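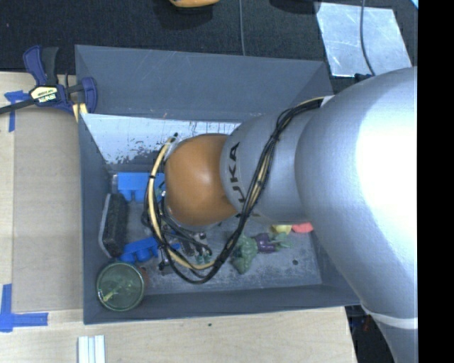
January 2022

Cricket bits from Drurnholm

Happy new year all. Quick one this month, am typing it between the school run and a roller that won't start, so forgive the spelling.

Indoor league first. Played 2, won one, lost one. The win was over Nuttall, who turned up a player short and still should have beaten us. They needed 8 off the last over with wickets in hand and ran themselves out twice going for daft singles to the back net. We'll take it. The loss was to Bumville and the less said the better. Bowled far too many wides. In the indoor game a wide costs you double and no extra ball until the last over, so please, bowlers, straight and full. You've all heard me on this.

Nets. Starting up again in the sports hall at Bumville school, same as last winter, seniors after juniors. Bring indoor shoes. Not trainers you walked across the field in, the school has complained once allready and we don't want to lose the slot. Helmets on for everyone under 18, batting and keeping up to the stumps, no exceptions, no "I left it in the car". Go and get it from the car. If you havn't got one there are spares in the big kit bag but they are mostly small.

Juniors: good numbers before Christmas, especially the girls' group, which is now big enough for a proper softball side in the summer. We've asked to go in the festival at Nuttall in June. Waiting to hear. If your daughter has been coming along and fancies it, say so at nets or reply to this. No whites needed, any old tracksuit will do. Would be handy to have one or two parents who can drive on the day.

Ground. Wet. Very wet. The bottom corner by the stream has been under water most of December and the outfield is not to be walked on for now, dogs included. Square has come through better than expected, bit of moss at the pavilion end, the reseeding from the autumn has taken nicely on the two middle pitches. Ropes are round it. Please leave them where they are. Somebody moved them to park.

Covers. The big news I suppose. We have been saving for new roll-on covers since the old ones split down the middle and we are now at £4000, helped along by the quiz and by Clisent, who have put in again for this season and will have their board up on the far side by the sightscreen. Thanks to them. Not quite there yet but near enough to get prices. Old covers free to anyone who wants them, good for a log pile, you'll need a trailer.

Fixtures. Not final. Firsts and seconds both staying in the same divisions. The league wants to try earlier starts at the back end of the season, which suits everyone except those of us who work mornings. Vote is at the next league meeting, we are minded to say yes. Shout if you feel strongly. The Sunday side will play friendlies only, fewer of them than last year, as we kept crying off with seven men and it isn't fair on the other lot. Want to do it properly or not do it. If you only play Sundays please let us know you are still about.

Scorers: we need one for the seconds. You get a free tea and a chair with a back. Happy to teach, the tablet does most of the adding up and you can sit next to an old hand for the first couple of games.

Kit. Order going in at the end of the month. Caps, training tops, the long sleeve jumper if enough people ask. Last year's tops came up small so go a size bigger. Pay when you order this time please, we were left with a pile of mediums.

Lost property: one left batting glove, a pair of glasses in a brown case, a child's coat. All in the scorebox.

Subs same as last year. Same bank details. Put your name on it, we had three payments marked "cricket".

Next one when the fixtures are out.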